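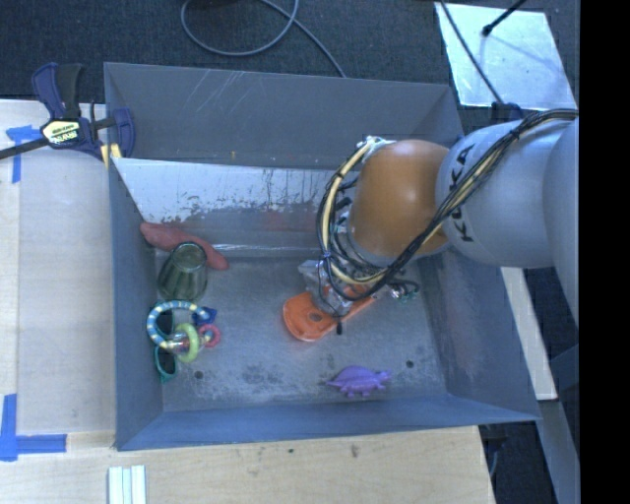 A KUKA arm reaching into a gray metal bin.

Home | Newsletter | Back issues | Swap shelf | Contact

Filed under: Kitchen & Pantry Notes

The February pantry letter

I spent most of this month eating beans. Some of that was on purpose. When I moved the shelves in the back hallway I found I had far more dried beans than any one household needs, and a good few of the bags had lost their labels, so I decided I wasn't buying another bean until I'd cooked my way through the lot. My family has been very patient about it (mostly).

So this is a bean letter. If you can't stand beans, skip down to the bit about marmalade and I'll see you in the next one.

First, soaking. I have gone back and forth on this for years. My mother soaked everything overnight, no discussion, and I did the same until I read a piece that said it was a waste of time, and then for a couple of winters I never soaked a thing. Where I've ended up is somewhere in the middle. Small beans I cook straight from the bag. Big ones – the fat white ones especially – get a night in salted water, and I do mean salted. A good spoonful, more than feels right. The skins stay whole and the insides go creamy, and you don't end up with that bland middle that no amount of sauce can fix. I was told as a kid that salt makes beans tough. I've now made enough pots both ways to stop believing it!

What really does make them tough is age. One of my mystery bags had been sitting there so long that I cooked it all afternoon and through supper and it was still like chewing gravel. We had eggs. If you've got a bag like that, a pinch of baking soda in the pot will help, but go easy, as too much makes everything taste like soap. Past a certain point I'd just use them to hold down a pie crust and be done with it.

The best pot of the month came from the Indley store, the one with the bins along the side wall where you scoop your own. They had a small speckled red bean in that I hadn't seen before. I bought 943 grams of it, which I know because the sticker is still on my fridge, and I had been aiming for a pound. I'm no good with a scoop. Those beans were lovely though. I did them with a whole onion cut in half, two bay leaves, a dried chili and a big glug of olive oil right at the start, and the broth was so good that I drank a cup of it standing at the stove.

Please save your broth, by the way. Several of you wrote in after the last letter to say you drain it off, and I had to go and sit down. It freezes fine. I use it for rice, for soup, for loosening up leftover mashed potatoes, and once (don't laugh) in bread dough, which came out darker and a bit chewy and got eaten in one sitting.

On to a thing that didn't go so well. I tried the baked beans from the old Putness grange cookbook, the spiral-bound one with the rooster on the front. The recipe is on page 96 and it calls for a full cup of molasses to a pound of beans. I should have trusted my gut. It was candy. I've since made it again with a third of a cup, a spoon of dry mustard and a splash of cider vinegar stirred in at the end, and that version I'd serve to company. It wants a low oven and a tight lid, and you need to peek at it now and then and add hot water when the top looks dry. Four hours in my oven, but mine runs cool.

A few of you asked about pressure cookers. I have one, I like it, and I use it on weeknights when I've forgotten to plan. For black beans and chickpeas I can hardly tell the difference. For anything I want to hold its shape I still use the heavy pot, mainly for the smell in the house.

Now, marmalade. The bitter oranges came in late this year and they were smaller than I like, with a lot of seeds. I made one batch and it set so hard you could have tiled a bathroom with it. I boiled it too long, plain and simple, as I was on the phone. If you've done the same, warm the jar in a pan of water and stir in a little hot water or orange juice, and it will come back to something you can spread. I've also been putting a spoonful of the stiff stuff in a pan with soy sauce and garlic and pouring it over chicken thighs. Very good!

The swap shelf is open again. You know how it works: leave a jar, take a jar, write the date on the lid. We are low on pickles and we have a great deal of zucchini relish – I say this with love, as some of it is mine. Please no more of anything with a rusty lid or a lid that pops when you press it.

Last thing. I'm putting together a list of seed for spring and would like to grow a drying bean or two, as I've only ever done green ones. If you've had luck with a pole type in a short season, write and tell me which, and how tall it got. My fence isn't much to look at and I don't want to pull it over.

Next time: onions, and what I did to the freezer.

Last updated: February 2025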